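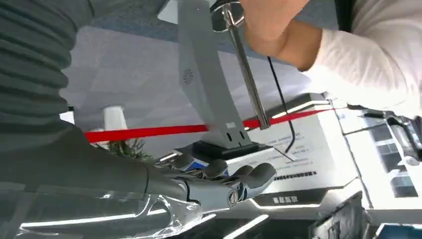

What should you clear first when a work table has filled up with equipment, cords and packing?

Start with the cords. Almost everything else on the table is plugged into something or sitting on a cable, and it's hard to lift a monitor stand or slide a laptop over while a wire is holding it back. Unplug one item at a time, coil its cord, and tie it before you go on to the next.

Label adapters as you go. Black power adapters look alike once they're in a drawer. A strip of yellow tape with the name of the device on it is enough. At our place in Ginbridge we write on the tape before sticking it down, as marker smears on curved plastic.

Keep the power strip at one end of the table, on the side nearest the outlet. If the cables have to go over the edge, let them all go over at the same spot. Leave enough slack that nobody's chair pulls on them.

Save one box with cardboard dividers. The kind that glasses or bottles come in works well for flat things too — cards, small boxes, picture packets — if you stand them on edge and let them lean a little.
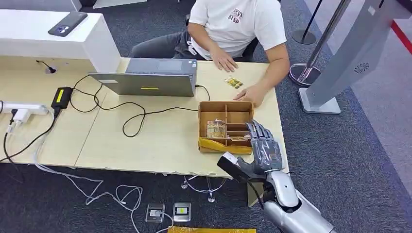

Put the heavier pieces in first and spread them out so one side doesn't sag. If a divider is loose, a dab of glue at the bottom holds it better than tape. Tape is for the outside edges, where the cardboard starts to split after it's been carried a few times. A box reinforced that way lasted us from May through most of the winter.

Clear plastic sheeting is worth keeping if it's clean. Shake it out, fold it in quarters and roll it. Roughly 38 inches of it will cover a monitor and its stand in storage. Don't wrap anything that is still warm.

Straps should be stored flat, with the buckle on the outside. Four to a bag is plenty.

Small screws and clamps go in a jar with a lid. Wipe the tabletop last, with a damp cloth, and dry it before the laptop goes back.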